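Kornau Slatted Worktable, with Plondum Parts Holder Plate

Item no. 1282
Price: $349 (table only, holder plate is sold separately)
Availability: ships from our Poseck warehouse

A metal table for people who open desktop computers every day. The top is made of long parallel ribs with grooves between, and it has aluminum rails on the outer edges. A full desktop case can lie on its side on the ribs, and there is still room at the left for the Plondum plate.

The plate is flat, gray and 3D-printed. It has cradles, slotted blocks and low brackets, so each part you remove gets its own spot. Please write in the order notes which parts you handle most, and we will advise you about the layout.

Delivery takes 6 working days. The table comes in 2 boxes. Please check the colour of the rails before you sign for them, as we changed our supplier in November.

Care: wipe with a damp cloth, then dry the grooves. Do not use abrasive powder. 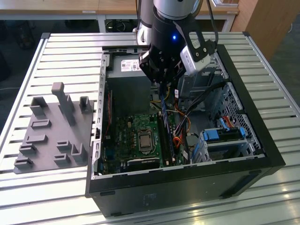
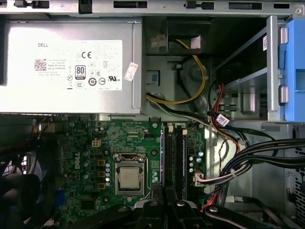
Customer comments

Pangilinan wrote that the grooves are handy until a small screw falls in one, and asked if a magnetic strip could be offered for the rail. We are looking for a suitable one.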